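# Two-armed folding cell at Pimside gets its grip back

October has been a good month for the laundry cell at Pimside. After weeks of dropped hems and half-turned sleeves, the two-armed machine is back on soft clothes, with refitted fingers and a new morning routine that takes less time than boiling the kettle.

The cell was put together in the spring by Cengiz Ağca, who looks after the machines in the ground-floor workshop. It has two small arms, each with a two-fingered gripper, and works on a padded top set against a plain wall. Towels went well from the start. Thin stretchy things did not, and by late summer the left arm was letting go of roughly one garment in six.

"I blamed the software for a fortnight," Ağca told us. "Then I held a finger up to the window and saw it had worn round on the inside. You could have slid a coin past it."

He ordered two sets of fingers from Granström, kept one in the drawer and fitted the other in an afternoon. Both arms were done together so that they would wear at the same rate.

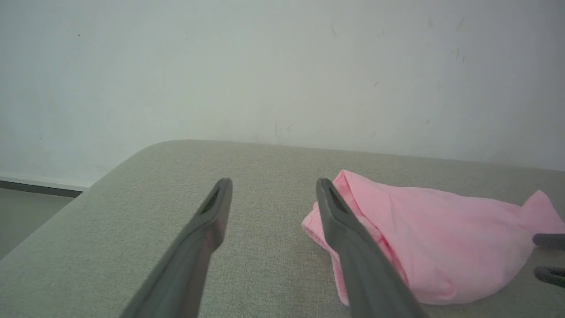 Getting the fingers on is four screws a side. The fiddly bit, and the bit Ağca clearly enjoys, is teaching the arms where their new tips are. Each gripper is opened fully, closed until the motor feels resistance, then opened again, and the controller stores the two end points. He does this three times and throws away the first result, which always comes out a touch high while the gears settle.

After that he sets the closing force. The old value was 400 on the controller's own scale, fine for a bath towel and far too keen for jersey. He worked down in small steps and settled on 234, which holds a waistband and still lets go cleanly. Anything under that and the cloth starts to creep.

The padded top has stayed, and it deserves some credit! A hard bench meant the fingertips had to stop at exactly the right height, or they scraped. The upholstery gives a little, so the arm can press down into it and come up with a single layer of fabric. It does gather fluff, and fluff was getting into the slots near the ends of the fingers, so a soft brush now hangs on a hook beside the cell.

The morning check, as it is written on the card by the door:

1. Brush down the top and both pairs of fingers. Look into the slots.
2. Switch on and wait for the arms to reach their rest position before going near them.
3. Wiggle each gripper cable by hand at the plug. Reseat any that move.
4. Run open and close on both sides and compare the end points with yesterday's. Note them in the book.
5. Put a light garment on the top and try a hold with one arm while the other stays open.
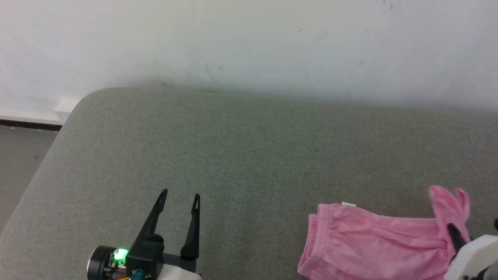 6. Let go, swap arms and try again. If either side slips twice, stop and check the finger screws.
7. Start the day's basket.

Since the refit the cell has been through 103 garments with two drops, both of them the same slippery football shirt. Movau, who supplied the arms, have asked for a copy of the card, and the team at Prinov are coming over to see the force settings for themselves before they fit out a similar bench.

Next on the list is the cable run on the right arm, which Ağca wants to clip closer to the elbow. He has the clips already. The football shirt has been put to one side for testing.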